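2025年10月22日 分拣台 / Jetthorpe 仓

早上先把昨天没写完的补上。Retix 那边新版策略已经推到2号台,夜里跑完一轮仿真,抓取总数 2132,掉件 95。掉件里软包装占大头,面包类最惨,指尖一夹就变形,位姿估计跟着飘。硬盒子基本没事。

跟白班聊了一会儿。原来混箱散件全靠人手挑,一个班下来弯腰、转身、放格子,手腕疼的不少。9月开始机械臂接了散件这一段,人挪到复核和补料。大家的意见记一下,别又丢了:

- 复核位站着不动,比以前还累脚。要高脚凳,已经提了两次
- 报警声太像叉车倒车,听到先往后看。换音
- 臂停了以后谁有权复位?现在写的是“当班人员”,等于没写
- 老员工担心挑件计数没了,绩效怎么算。这个我答不了,转上去

计数这条要认真对待。以前每人每班的挑件数直接挂奖金,现在系统里只有台子的数,没有人的数。上周2号台出了 1246 件,复核的人处理了多少异常,一条都没记。等于活干了,表上看不见。先手工登记,纸质的也行,下周看能不能在界面加个按扭。

仿真场景这次换成杂物混放,食品、文具、罐子摆一张白台面上,间距故意不均匀。以前那套全是方盒子,跑出来成绩好看,上线就露馅。 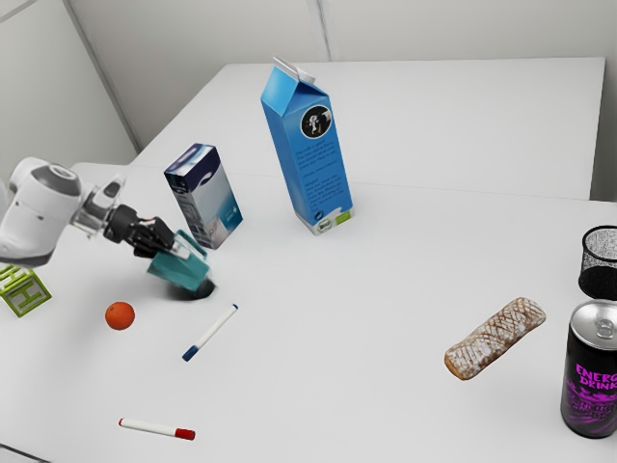 仿真,杂物台面,夹爪提着青绿色那件,刚离台面一点。

看下来几个点:

1. 提起高度偏低。旁边有高的牛奶盒,横移之前应该先抬够,现在的路径规划太贪近。改最小抬升,先按最高物件加余量试
2. 马克笔平躺,细,夹爪下去离台面余量很小。真机上台垫不平,别照搬仿真的z值
3. 黑色网筒,真机深度相机对网孔一向不行,点云一片碎。仿真深度太干净,要加噪声
4. 面包暂时走人工。跟复核位说好了,他们说可以,前提是别一股脑全推过来,要有缓存

第4条展开说。异常件现在是直接弹到复核屏,来一件弹一件,忙的时候人被屏幕牵着走。有人的原话:“以前是我挑货,现在是机器挑剩下的给我。”听着不太舒服,但说的是实情。软件上可以做成队列,人自己决定什么时候清,超过上限再让臂停。停就停,产量掉一点,比把人催毛了强。

Abou Zeid 的夹爪备件到了一箱,指垫硬度跟上批不一样,手感偏硬,没量。先装1号台,别两个台同时换,否则出了问题分不清是策略还是垫子。旧垫别扔。

下午试了改过的抬升参数,仿真重跑,总数拉到 2704,碰倒高件的少了,节拍慢一些,慢多少还没算。掉件没细看,日志写满盘了,后半段缺。。。磁盘清理脚本又没起来,查。

培训的事:复核位四个人里两个没上过复位课,不能让他们碰急停以后的流程。课排在夜班前,半小时,内容就讲三样,急停之后看什么、手什么时候可以进围栏、叫谁。PPT别搞太长,带到台子边上讲。夜班单独再讲一次,别让白班口头转达,上回就是传着传着传错了。

待办
- [ ] 最小抬升参数合进主分支
- [ ] 仿真深度加噪
- [ ] 复核队列上限跟白班一起定,不要我们自己拍
- [ ] 异常处理登记表,先打印
- [ ] 高脚凳!!
- [ ] 报警音换掉,找个不刺耳的
- [ ] 日志盘扩容或者降采样
- [x] 指垫箱入库,批号贴了

复位权限那条写了个草稿放共享盘,措词还得改,班组那边看过再贴墙上。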